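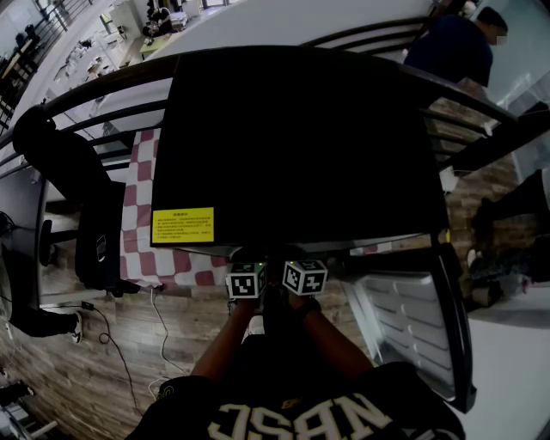 Figure 1. The flat panel with its yellow warning label, checkered cloth under it.

Section 3. Cleaning and storing the flat panel

This section is for the person who looks after the panel in the house. Please read all the steps one time before you start. The work takes around 30 minutes if your cloths and water are ready.

What you need

- a checkered cloth or another thick cloth, bigger than the panel if possible
- two soft cloths without buttons or zippers
- a bowl of lukewarm water with one drop of dish soap
- a dry towel
- a soft pencil and a paper tag

3.1 Preparing the place

1. Choose a place with good light. A landing or hallway is suitable if people can still walk past you.
2. Spread the thick cloth and make it smooth with your hand. A fold under the panel can leave a mark in the rim.
3. If there is a refrigerator or freezer beside you, close its door before you carry anything. An open door takes more room than you think.
4. Put the bowl of water on the floor, on the side away from the stairs.

CAUTION: Do not lean the panel on a stair railing, even for a short moment. The rim is glossy and slides easily on metal.

3.2 Laying down the panel

1. Hold the panel by the two long sides. Do not lift it by one corner.
2. Lower the near edge first, then let the far edge come down slowly.
3. Check that the cloth is under the whole rim. If one corner is on the bare floor, lift and lay down again - do not pull the cloth.

Note: The cloth may hang down at one side. Please keep this side away from your feet.

3.3 Cleaning

1. Wipe the dust with a dry soft cloth, always in the same direction.
2. Wet the second cloth, squeeze it well, and clean the flat surface. Turn the cloth when one side is dirty.
3. Clean the rim last. Grey colour shows fingerprints, so a second wipe is often necessary.
4. Dry with the towel and leave the panel for 10 minutes before you move it.

CAUTION: Go around the yellow label, not over it. Never peel it off or cover it with tape. If the label becomes hard to read, write to the Prelcombe service desk for a new one. Haf Price answers the letters about labels, and she can also send you a translation of the Chinese text. Please ask for it before first use if you cannot read the label.

Note: Do not use window spray or kitchen cleaner with alcohol. In an earlier printing of this guide we allowed window spray, but Danjuma Abubakar has found dull spots after it and we have removed this advice.

3.4 Storing

1. Fold the thick cloth around the panel, with two layers at the corners.
2. Store it flat on a shelf, or standing on the long side in a dry cupboard. The room must be between 5 and 30 degrees.
3. Do not put boxes on top.
4. Write the month on the paper tag, for example November, and tie the tag to the cloth.
5. After 365 days in storage, open the cloth and clean the panel again from step 3.3, also when it looks clean.

If you find a crack or a loose rim, stop and go to page 66, Damage and returns.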